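Drustine DR2 stovetop pressure cooker, 3 litre: review
24/02/2024

The DR2 is the smaller of two pressure cookers in the Drustine range. It has a stainless steel body with a bonded base, a single long handle and a spring valve with two settings. I bought mine in August and have used it on gas and on a portable induction hob, mostly for stock, pulses and cheap cuts of beef.

Empty, with the lid on, it weighs 3,000 g. That is heavy for the capacity, and draining it one-handed is not comfortable. The lid locks with a quarter turn and a clear click. On induction at full power, 1,000 ml of cold water came up to high pressure in 8 minutes 16 seconds. The older Pavell I was using before took longer and leaked steam at the handle.

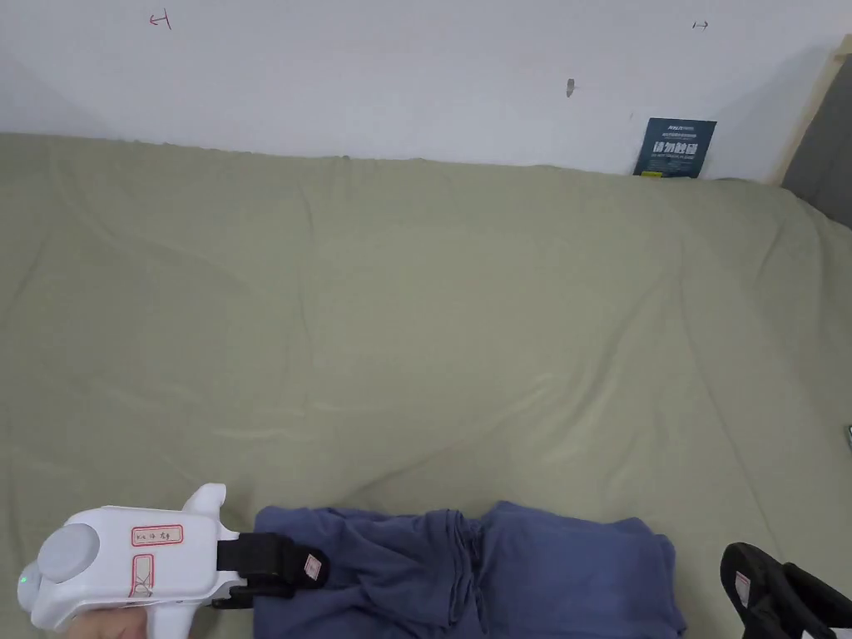

Stock is where it does best. Chicken carcasses need 45 minutes on the high setting and the result sets firmly in the fridge. Soaked chickpeas take 14. Shin of beef was tender after 50, though the sauce needed reducing with the lid off, as the valve lets very little moisture out.

The gasket holds smells. Washing soda helped a little – leaving the lid upside down overnight helped more. Spares come from Bainbridge and fit without trimming. The printed timings are too long for most vegetables, and I would take a third off for carrots and beetroot.

The valve comes apart with a coin and should be rinsed after anything starchy. Mine stuck once, after split peas.

Recommended for one or two people. For four, buy the larger model.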